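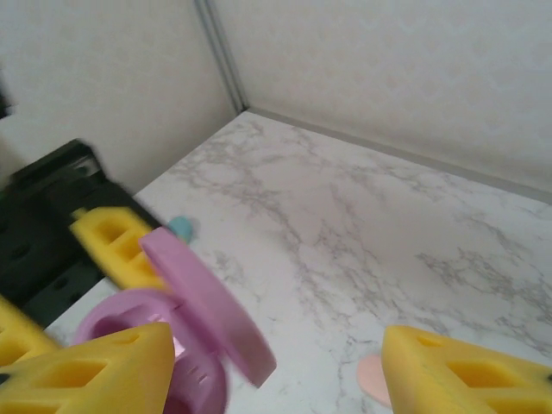 Comparing Foam and Rubber Finger Pads on a Low-Cost Gripper

Zinash Negussie
Project report, submitted 6th April

1. Background

The Nevero arm in our lab came with a gripper that has flat rubber pads. They work well on boxes and blocks. They do not work well on small household containers, which tend to be smooth, round and light. In November I was asked to find out whether a softer finger would do better without any change to the motor or the control code.

The project had two parts. The first was to fit foam finger pads and compare them with the rubber ones. The second was to decide whether the camera at the wrist was good enough to judge a grasp, or whether we also needed a fixed camera above the table.

2. Equipment

The arm and motor were not changed. The foam pads are yellow, with rectangular openings cut through them. The openings let the foam fold inward when it meets an object, so the pad wraps a little around a curved side. The larger pads are triangular and hollowed out. All of them attach to a dark bracket with a row of holes, and moving a pad from one hole to another changes where the fingers meet.

The rubber pads are the ones supplied with the arm. I cleaned them with alcohol before each session and did the same for the tabletop.

The controller was a Ument board running the lab's usual software. Gripper closing force was set in software and kept the same for both pad types. Opening width was allowed to differ, because the foam is thicker.

3. Method

Each trial started with a container standing on the marble-patterned tabletop. The arm was driven by hand control to a point above it, the gripper was closed, and the container was lifted and held. A trial counted as a success if the container was still in the gripper at the end of the hold and had not turned enough to spill.

I ran 600 trials, split evenly between foam and rubber. The order was shuffled by a script so that I would not do all of one type on the same afternoon. Changing pads took longer than I had planned for, mostly because two of the bracket screws are hard to reach with the arm powered down.

The wrist camera recorded every trial. After removing blurred images I had 3,139 stills to label. Each was marked as "held," "slipping" or "cannot tell."

4. Results

Foam did better on round containers with smooth sides. The difference was clearest with plastic ones that have a hinged or open lid. Rubber pads tended to pinch the lid and tip the base away. The foam touched the container over a larger area, and the base stayed closer to level.

Rubber did better on thin, flat objects. The foam pads are too thick at the tip to get under anything lying flat on the table, and they pushed such objects along the surface. I tried moving the pads one hole forward on the bracket. It helped slightly but made the grip on larger containers worse, so I moved them back.

Foam also wears. After 18 sessions, 2 of the pads had small tears at the corners of the openings. They still worked, but I replaced them to keep the comparison fair. The rubber pads showed no wear that I could find.

5. Camera

The wrist view is close and shows the contact area well when the fingers are open. Once they close, the larger pads cover much of the object. Most of the "cannot tell" labels came from the foam trials for this reason. Motion blur was a smaller problem and mainly affected images taken during the approach.

I borrowed the fixed camera from the Beyene bench for the last sessions. With both views, nearly all of the unclear cases could be labeled.

6. Recommendations

Keep the foam pads for containers and go back to rubber for flat items. A thinner foam tip should be tried next, and Pandwood can cut one from the same sheet if we send a drawing. The fixed camera should stay on the table for any further foam tests. The screw positions on the bracket should also be changed before anyone else has to swap pads this often.

Trial logs and label files are in the project folder, sorted by session.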